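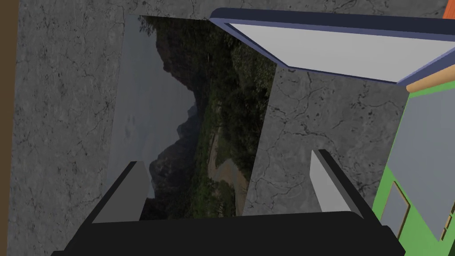
Fig. 1. Simulated gripper view, fingers open.

Unit 12: Planning the purchase of a two-arm robot
Course handout, Zakhar Skoryk
Revised December 26, 2018

Read this before you start the budget worksheet. The worksheet covers one mobile robot with two arms for work in furnished rooms. Your client is the Palamarchuk residence hall, which wants bedrooms tidied between guests and has money for one machine in the first year.

1. Start with the task list

Write the tasks before you open a catalog. For each task put down the object, the surface it sits on, the height of that surface, and whether one hand can do the job. A task that nobody can describe in two lines is not ready to be priced.

Mark each task as "must" or "later." Only the "must" tasks count when you compare suppliers.
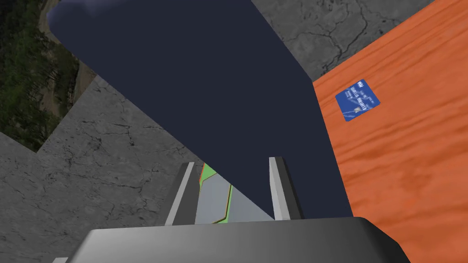
2. Simulation time is a budget line

Students leave this out every year. A simulator seat costs money, and so do the hours of the person who builds the rooms. In the Jilar quote a seat is $1,573 per year. Room models are billed separately at $100 each, and the client needs 10 of them. Put seats under recurring costs and room models under setup.

Model the rooms at true size. Door widths, bed heights and the clear floor between pieces of furniture decide which base will fit, and changing the base after the order is placed means a new quote.

3. Arms and grippers

Price arms and grippers as separate items, even when the supplier sells them together. Fingers and pads wear out and belong under spares.
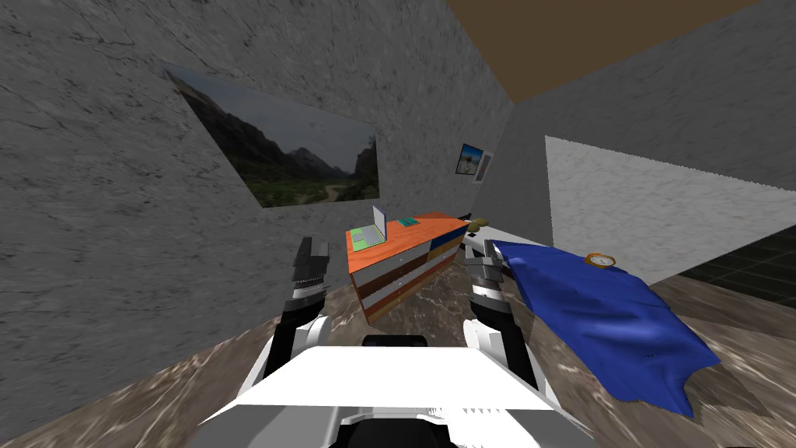

Reach should be worked out from the room plan, with the robot parked where it can stand in practice. Use the far edge of the furniture as your distance. In the bedroom model the laptop is on the left end of the chest of drawers and the blue cloth is over the table to the right, so one parking spot has to serve both sides if the client wants the arms used together. Check the cloth and the laptop as two separate grip tasks. A finger chosen for thin, stiff edges may be a poor choice for fabric, and a second finger set goes on its own line.

4. Comparing the two quotes

Flelance includes delivery and two days of training. Zovitz has the lower base price but charges for both. Bring the quotes to the same scope before you compare totals.

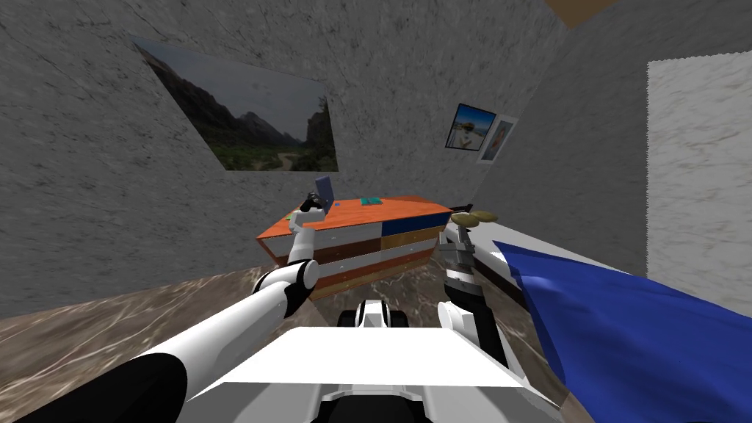

Check the warranty dates as well. Zovitz counts 12 months from shipping, Flelance from the signed acceptance test. If the robot ships in August and the rooms are not ready, the client loses part of the Zovitz warranty.

5. What to hand in

Task list with must/later marks
Room plan with parking spots and reach distances
Budget sheet, with setup and recurring costs in separate columns
One page stating which quote you would accept and what you would ask the supplier to change

Leave sales tax out. Show spares for the first year only.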